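The club had until 2000 points or the end of May, and by then they had neither. Nindcombe High's other team, Skullow, had 800. Etenesh Habte's team had 223.

"We get 14 tries at the cable," she told Rimantas. "After that the judge closes the task." 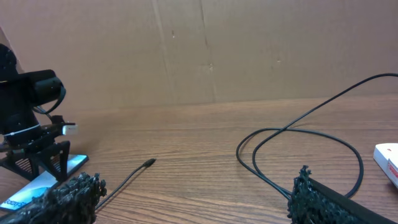
Rimantas Kazlauskienė had written the reach routine over two nights and did not trust it. It worked in the simulator, where cables were straight. On the real table the long black cable lay in a loop that crossed over itself, and the gripper had to open wide and come down without dragging it. He asked if he could straighten it. Etenesh read him the rule. He could not.

The first three tries missed. On the fourth the fingers closed on the cord and let it go again. 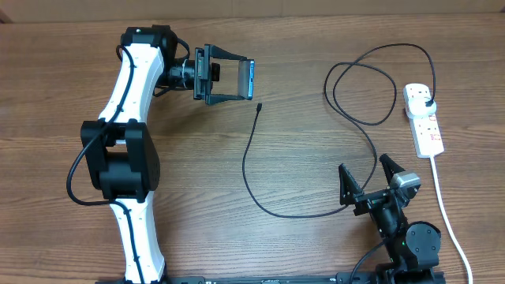 "It's your offset," Etenesh said.

"It's not my offset."

She didn't argue. She opened the file, moved one number, and turned the laptop so he could see which one. He looked at it for a while. Then he said his brother had warned him about joining a club with her in it, and he saved the file. 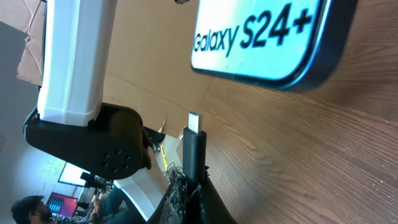
Mr. Demissie came by at four and stood behind them with his coat on. He wanted to lock the lab. Rimantas asked for one more run, and Demissie put his bag down on a chair.
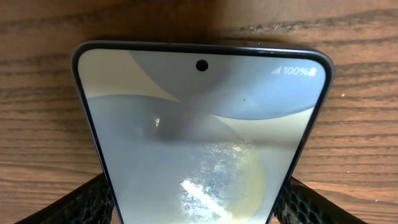 Kerken was the name they had given the program, after a dog in a story Etenesh's aunt told. Rimantas typed it and pressed enter. When he checked the phone, it had a finger of the gripper on each side and the battery read 100%. "It was full the whole time," he said. "We've been trying to charge a full phone."

"The points are for the plug," Etenesh said. "Run it again."

Demissie took off his coat.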